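Folding clothes on the bed

Folding clothes on the bed is a household habit in which clean laundry is carried to a bedroom, spread out on the mattress, smoothed by hand and folded before it goes into a drawer or closet. It is one of the most ordinary jobs in a home, and it has been done in much the same way for as long as people have had both a bed and more than one shirt to their name.

A bed is usually the largest soft surface in the house, and it is kinder to the back than the floor, though a low mattress will still have a tall person stooping before the second pile is done. Many folders like to make the bed first, pulling the sheet tight so that the wrinkles underneath don't confuse the hand. Plenty of others just push the covers toward one side and get on with it, and their sweaters come out perfectly well.

Long garments in smooth, stretchy cloth are generally held to be the hardest to fold this way. They slide, they creep back out of a fold, and the narrow end of a sleeve or leg tends to twist so that the seam wanders around to the front. The usual advice is to lay the piece out at full length, find the hem, and stroke the cloth from the middle toward the edges before making the first fold. Pulling at one corner only draws new creases across the rest. A deep color such as maroon shows up nicely against a peach or orange sheet, and this helps a good deal in the evening, when a dark garment on a dark blanket can be hard to make out.
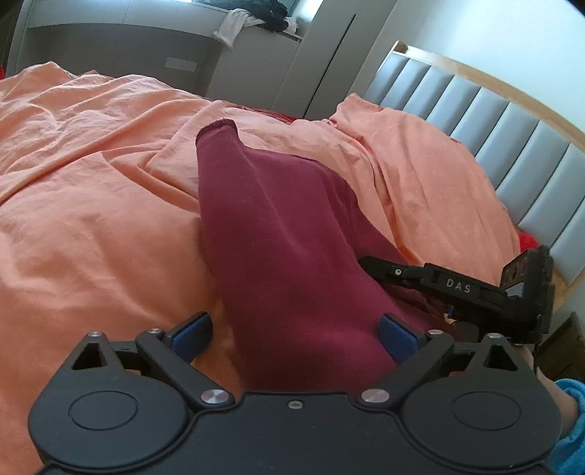
Lieselotte Vogler objected that smoothing was overrated for anything with stretch in it, and that she had rolled such pieces for years, straight from the line, without a crease worth mentioning. She did allow that a roll takes up more room in a shallow drawer.

The Prinuscombe fold, named for the village where it was taught in evening sewing classes from 1917, is a middle way between the two. The garment is folded lengthwise once, then turned over on itself in loose thirds, starting from the hem. A well-thumbed class handbook gives it a full page and recommends a flat hand, a little patience, and no rings.

Wiremu Ormsby's household guide, first printed in 2000, prefers to sort everything before a single piece is folded, with heavy items toward the foot of the bed and light ones up by the pillows. His chapter on laundry runs to 81 pages, a good many of them about socks, and it is still read fondly by people who enjoy that kind of thing.

Piles are normally set down near the headboard, where they are less likely to be knocked over, and put away before bedtime. In homes where they are not, they often end up on a chair, and are folded again the next day.

See also: Bed making; Ironing; Linen closet; Sock pairing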